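Tolport dual arm kit -- worth it?

tawhiri_bench
Joined: February
Anyone here running the two-arm kit from Tolport? Looking at it for a sorting demo at work. Sales page says 5 evenings to build, which I dont believe. Also is the Skillix software any good or do I budget for something else.

jmercado
Have one. Took me a Saturday plus Sunday morning, so the 5 evenings is fair if you've crimped a connector before. Arms are solid for the money. Cable routing is the weak part -- manual gives it one page and the clips are an afterthought. Mine below. 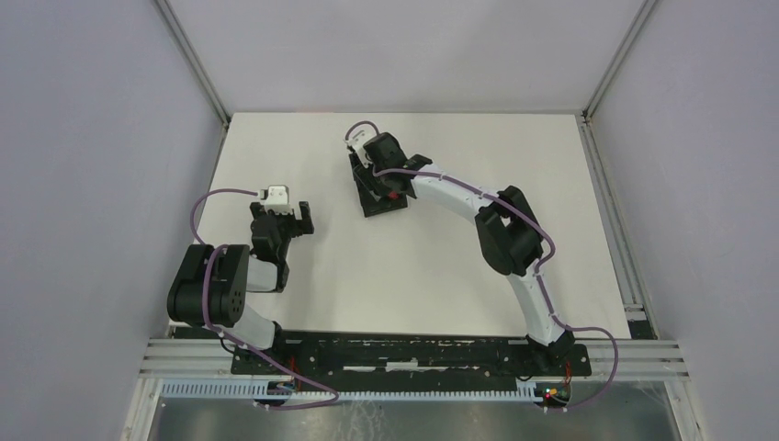
Both arms on the base plate, left one folded, right one reaching over. Purple cables as routed.

gantrygoat
That loop out to the right would drive me nuts. Sleeve it. Also $179 for the enclosure panels is robbery, any flat sheet does the job.

jmercado
Loop stays, I want slack at the base. Had it tight at first and it pulled at the wrist on a full reach. Agree on the panels tho.

oddsocket
Disagree on "solid for the money". Stinimia's kit was $97 less when I bought and the grippers were better. Tolport support took a week to answer me about a dead servo.

jmercado
Got my servo swapped in two days, so who knows. Never tried the Stinimia.

tawhiri_bench
ok and Skillix??

gantrygoat
Fine for record and playback. Anything past that, write your own. Free tier stops at 75 saved moves, you will hit that fast.

tawhiri_bench
Thx all. Jomar can you post your clip spacing when you get a chanse?

jmercado
Will measure tonight.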